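Open evening at the Lemholm shared workshop 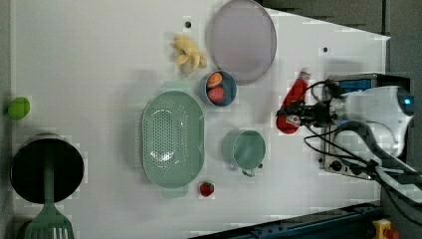 What does it cost to build a robot arm set-up like the one at Lemholm?

The table, mounts, cables and small parts came to 1,527 euros. The arm was bought second-hand and is not in that figure, and neither is the group's own time.

I went over on 16 December 2021 for the open evening. Lemholm is a members' workshop on the ground floor of a former print works, with a wood room at the front and a metal room behind it. The electronics benches are at the back, past the bike racks. I had been once before, for a talk on laser cutters, and had not seen that end of the building.

Two members have been working on the arm since September. Pieter Van Loon looks after the mechanical side and Girish Srivastava writes the software. Both have day jobs, and they get two evenings a week on it. Their aim is a table-top arm that can pick up ordinary kitchen things and put them where they are told to go. They call the project Groline, after the street Pieter used to live on.

They use toy kitchen things for practice. On the table they had play fruit, a plate, a bowl with two of the fruits in it, a colander, a cup and a black pot with a spatula lying across it. The arm had hold of a red squeeze bottle, the sort made to look like ketchup. Girish said a bottle is one of the more awkward shapes for them. It is easy to close on, but if the grip is too high it swings, and then it arrives at the other end at the wrong angle.

The strawberry gives them a different sort of trouble. It is small and it rolls, and if the fingers come down slightly to one side they push it away. Pieter has tried three kinds of finger pad and is now on a soft rubber one cut from a sheet he bought for lining drawers. The earlier pads were in a jam jar on the bench and we were allowed to handle them. The first set was hard plastic and very slippery.

The white top was chosen so that the camera software has a plain background to work against. Their first top was bare pine, and Girish said the grain confused his program. Pieter painted the new one matt after a gloss coat threw back too much light from the ceiling. He did it in the yard over a weekend and it took four coats.

Most of the talk was about the wiring. The cables have to follow the arm without catching on anything or pulling at the plugs. Pieter leaves them in wide loops and checks them by hand before each session. He would like a proper cable guide, and has drawn one, but the part that goes round the elbow keeps cracking when he prints it. Someone in our group suggested curtain wire. He wrote it down.

The software is arranged as a list of short moves. Girish guides the arm through a move by hand, saves it, then plays it back at low speed. The camera part corrects the last bit of the movement if the object is not where it was before. He has 12 moves he trusts. There are plenty more on the laptop that he does not run when visitors are standing near.

Safety was covered at the start. We were asked to stay behind a line of tape, and one of the two always had a hand by the stop button while the arm was switched on. The workshop also has a rule that the arm is never left running with only one person in the building. I asked whether that slows things down and Pieter said yes, quite a lot, especially in the holidays.

There was a break for coffee at eight. After that I had a look at the other benches. A small group is repairing an old Kramer pillar drill, which was in pieces on newspaper, and there is a loom frame half built in the wood room. The heating does not reach the back of the building, so bring a jumper.

If you want to go, open evenings are held every few months and entry is free, with a tin for the coffee money. Places at the arm are limited to five at a time and you put your name on a sheet by the door. Parking is on the street. The number 5 bus stops at the corner, and the entrance is the green side door in the alley. The front door is kept locked.

Girish is putting the parts list and his notes on the workshop's own pages. The drawings for the finger pads are there already. The table plans will follow once Pieter has measured the legs again, as he changed the height after cutting them.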